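2024年9月20日

朝から論文の輪読。Clanderの手法を使えば、手持ちグリッパーで集めた実演だけで両手作業の方策が学べる、という話である。成功率の表はきれいすぎるくらいきれいで、読みながら何度か鼻を鳴らしてしまった。試行は条件ごとに40回。失敗の内訳は付録にもない。Afshin Heydariさんは「まず自分たちのデータで見ましょう」と言う。それはそのとおりなので、午後は収録分の見直しにあてた。

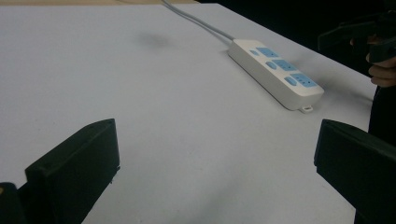 手持ちで集めれば速い、というのがこの方法の売り文句だ。179本という数も聞こえはいい。しかし私が気にしているのは本数より、視点の偏りのほうである。手首のカメラからだと、白い電源タップは机の右奥に斜めに寝ていて、手前の大半は何もない白い天板だ。コードも細い灰色で、天板の上では心細い。こんな絵から方策がタップの向きを読んでいるのか、机の縁と暗い背景の境目を覚えているだけなのか、成功率からは区別できない。論文の著者は前者だと書いているが、根拠は注意マップが3枚。都合のいい3枚を選べば私にだって書ける。

Afshinさんに言ったら、机を変えて評価すればいいと返された。正論。ただ、机を変えて落ちたとき、それが縁のせいか照明のせいか、また分からなくなる。縁だけを隠した条件と、タップだけを隠した条件を別々に作るべきだと思う。面倒だが、11本ずつでもやれば傾向くらいは出るだろう。出なければ出ないで、そう書く。

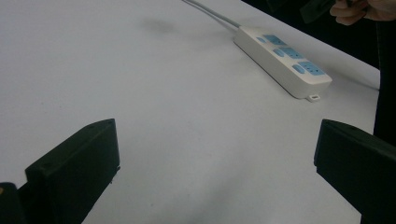 もう一つ引っかかるのは、左右の軌跡の同期である。Trarnarの変換スクリプトは時刻のずれを線形補間で埋めていて、片手ならともかく、両手で一つの物を扱うときにそれで済むとは思えない。論文では一行で片づけられていた。再現できたという報告が10月の研究会に出るらしいが、聞くまでは信じないことにする。

夕方、隠蔽条件の設定ファイルを書きかけたところで計算機の順番が回ってきて、先に基準の学習を流した。損失は順調に下がっている。損失はいつも順調に下がる。マスクの範囲は明日Afshinさんと決める。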